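Wide fingers or narrow ones for mixed household stuff?
Posted 31/07/2019 by Marichka Stasiv

Hi all! I've been going back and forth between two grippers for weeks (the Tivo and the Brireck) and I can't make up my mind. I'm picking up everyday things off a green cloth, and I have a camera down at the wrist plus a fixed one for the overall view.
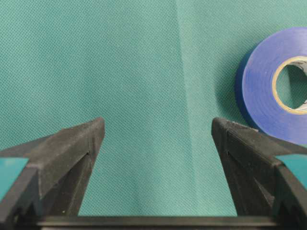
The Tivo opens really wide, and I love that for fat round things, but it bumped the item next door on 5 tries out of 48. The Brireck almost never bumps anything, it just can't get around the bigger stuff. Which would you keep? And does the second camera earn its spot, or am I making extra work for myself?

Kolbrún Kjærgaard
Keep the wide one! I ran both from February on and went the same way. A few things I'd try before you spend any money:

- Don't open all the way every time. Set the opening a little bigger than the object and your bumps should drop a lot.
- Keep the fixed camera. The wrist view is great for the last bit of the approach, but it's useless for telling how close you are to a big white bin or anything else tall off to the side.

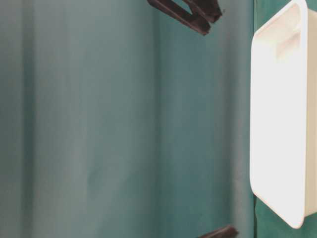
- Slow down near the cloth. Mine would catch a fold and drag everything along with it (so annoying), so now I iron it.

I'm on a Stesidow controller, and changing the opening takes one line in the settings file.

Mulcahy
narrow. had mine 19 months no complaints. never used a wrist cam

Last updated 31/07/2019

Related
Soft pads or bare plastic fingertips?
Stesidow controller loses its home position
Where to mount a fixed camera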